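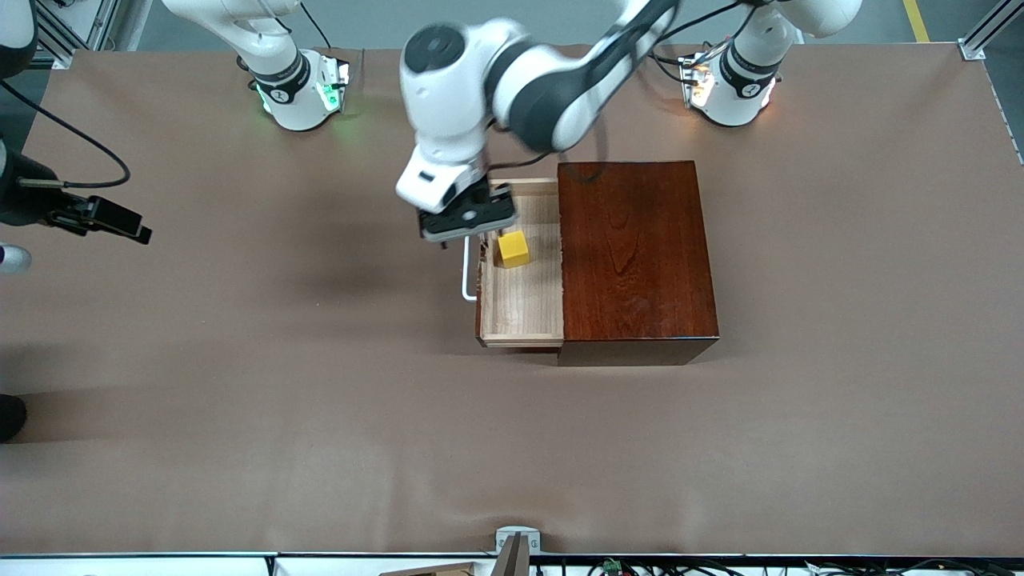
Since February I look after the two-arm cell in our small lab, and most of my time goes to things which have no connection with programming. The cell is called Tikar, after the first project that paid for it. When I took it over, the left arm was always a little wrong in height. It would come down over the drawer and stop too high, or it would touch the wood and go into protective stop. I like the drawer as a test place for this reason. The gripper must go down between the pale wooden sides to reach the yellow cube, and if the height is not correct, you know it very soon.

For two weeks I corrected the numbers in software, which was a mistake. Mekdes Shiferaw, who built the cell before me, asked me one question on the phone: did I check the bolts under the base? I did not. Of the 4 bolts on the left base, one was so loose that I could turn it with my fingers. I tightened all of them crosswise, in small steps, then I waited until the next morning and checked again. After this I made a new calibration and deleted all my corrections. It hurt a little to delete them.

The brown paper on the table is also part of the maintenance, even if visitors do not believe me. It must be smooth near the cabinet. Small creases are no problem, but when the paper lifts up, the cabinet does not stand flat anymore and the drawer changes its angle. I change the paper every 12 days and write the date in the notebook.

Now I keep a short routine for the start of the day. I look at the lights on both bases, I move each arm by hand through the elbow and the wrist, and I listen. Then I follow the cables with my hand, from the base to the first place where they can rub. Last comes the drawer test, slow speed first. In the notebook I write also the cycle counter. In June 2018 it showed 3,140, and 1,630 of these were made after the bolts. The height is still good.

Next I want to replace the fingertips with the softer ones from Hasero. Mekdes says they wear out too fast. I ordered one pair only.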